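Putting the wrist cable right

The gripper on the Stinon arm had been dropping out since April. It would run happily for most of a morning, then lose its connection as soon as the wrist turned past a certain point. Afiq Tuhumury thought it was the controller. I thought it was the cable, so we started there as it was cheaper.

The old one had been tied back too tightly and was pulling at the plug on every turn. I fitted a longer one, left it in a big loose loop above the arm and ran the wrist through its full travel by hand before switching anything on. Then I set the toaster back in its place and taught the lever position again, with the fingers open and stopping just short.
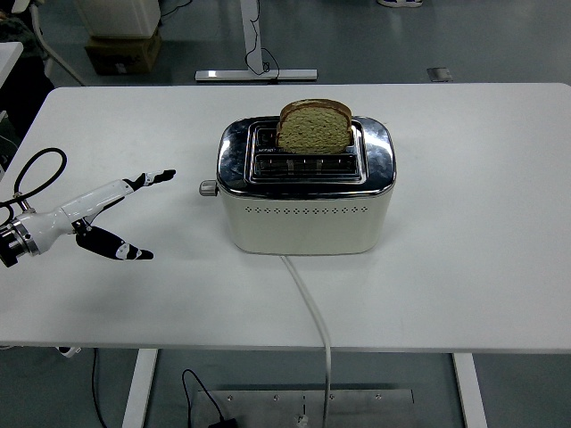
I set the speed low for the first 11 runs and watched the plug the whole time. No dropouts so far – I'll check the screws again after 200.

Recent posts
Cleaning the finger joints
Livonow controller: first week
Moving the bench again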